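Wobbly table on a hard floor, how do I fix it for good?

Home Help > Furniture > Tables
Posted January 16, 2021

Parisa Babaei
Moved into a rental in November and my kitchen table rocks every time someone leans on it. Plain rectangle, four screw-on legs. Folded cardboard works for maybe 3 days then it squishes flat. Landlord says floor is fine. Is it the legs or the floor?? Don't want to saw anything if I can help it.

Markos Kalogeropoulos
Turn it a quarter turn and try again. If the wobble stays with the same leg its the leg. If it moves to a different one, floor. Then flip the table and tighten everything, most of the time one plate has worked loose. Mine had a screw hole stripped out, packed it with toothpicks and wood glue, left it overnight, screwed it back in. Still solid.
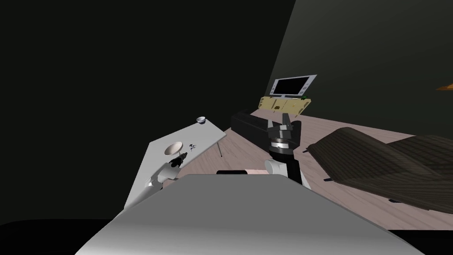
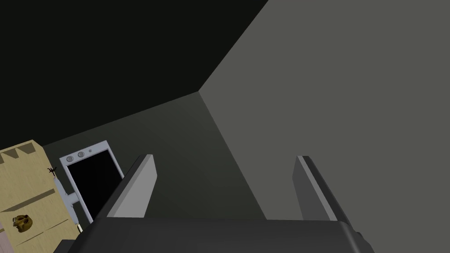 Top one: white table, thin gray leg at the far right corner

If its the floor get screw-in leveling feet. Paid 12 dollars for a set, need a drill for the holes. Go slow and put tape on the bit so you dont go to deep.

Deividas Paulauskas
just buy a new table

Ojārs Butkienė
Agree on the leveling feet but check the leg is wide enough first, skinny ones will split. For skinny legs use stick-on felt, two layers on the short leg. Hard felt, the soft stuff is no better then cardboard. Wipe the bottom of the leg with rubbing alcohol before you stick it. Takes 20 minutes tops.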